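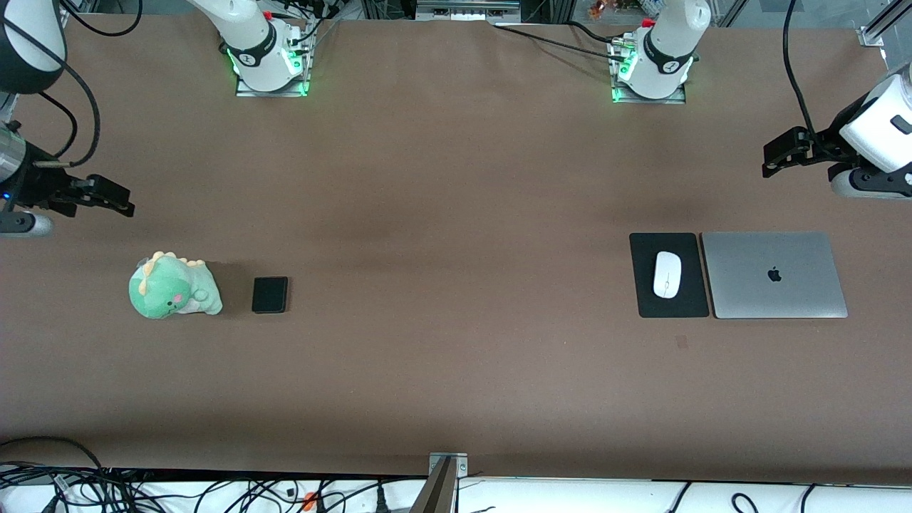
Kieran Tierney objected last week that a sample is only a quotation, and that if we let a novelist quote two lines of a poem we should let a producer quote two bars of a bass line. Several of you agreed with him. These notes start from that objection and then go back over the material we rushed at the end of the session.

Week 8: Loops, Breaks and Borrowing

Quotation in print has marks around it. The reader knows where the borrowed words begin and end, and usually whose they are. A looped break has no marks. It runs under the whole track, it sets the tempo, and the new song is often built to fit it. Kieran's comparison holds up best for a vocal phrase dropped in once, and less well for a drum pattern that repeats for four minutes.

Terms you need

Break: the passage in a record where most instruments drop out and the rhythm section carries on alone.
Loop: a passage repeated end to end, by hand on two turntables or by machine.
Interpolation: replaying a part in the studio instead of lifting it from the recording.
Flip: changing a sample enough (pitch, speed, order) that it does a different job in the new track.

Two rights, one record

In the United States a recorded song usually involves two copyrights. One covers the composition, meaning the melody and words. The other covers the sound recording. A producer who samples may need permission for both. A producer who interpolates normally needs only the first. This is why a track may contain a part that sounds almost like the original but is played by a session band.

Many early sample-based records were made before clearance was routine. Suits in the late 1980s and early 1990s changed that, and labels began asking for a list of sources before release. Dense collage records became expensive to make. Producers moved toward one or two prominent samples, or toward keyboards and drum machines.

Ita Mulcahy asked whether the drummer on a famous break gets paid. Often not. A session player who took a flat fee may own neither copyright, even if the eight bars everyone borrows are that player's work. Keep this in mind when you read arguments that clearance protects musicians. Ask which ones.

Listening exercise

Choose one track built on a sample and find the source recording. Listen to the source all the way through before you go back to the newer track. Write down:

where in the source the passage falls
what was changed in pitch or speed
what the new vocal does against it
whether the title or lyrics refer to the source

Bring a page of notes, typed or handwritten. Nerea Escobar and Velimir Dimitriou will present first.

The short paper on regional scenes is still due in November. Cite recordings by artist, title, label and year.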